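Katside Kitchen Simulator: Set-Up Guide
Section 4. Running your first pick task

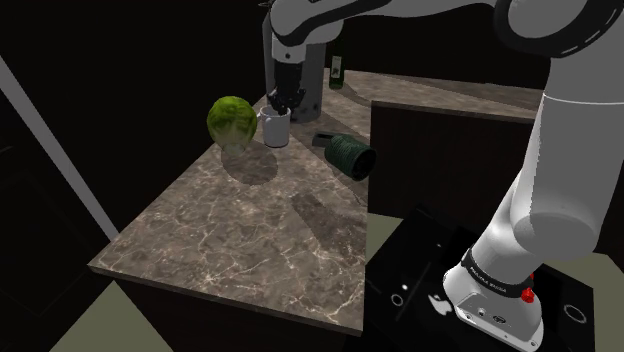
Before you start, finish Section 3 and check that your Cleveo license shows as active. The trial license stops after 1000 runs.

1. Open the Tang task panel and choose Counter Pick.
2. Set the target to Mug. Leave the other objects on their default settings.
3. Set the step limit to 96. Longer limits are allowed but slow down batch runs.
4. Enter a scene seed. Use 111 if you want to compare your results with the sample logs.
5. Press Reset, then Run.
6. When the run ends, open the log and read the grasp result on the last line.

Note: Object heights are set when the scene loads. If an object does not rest on the counter, turn on Settle Objects and press Reset again.

Note: Shadows can be switched off under View. This does not change the physics.

CAUTION: Do not send a saved path to a real arm from this panel. Use the Bamport export tool in Section 7, which checks joint limits first.

If the run stops with error 1199, the gripper model did not load. Close the panel and repeat step 1.

Revised April 2024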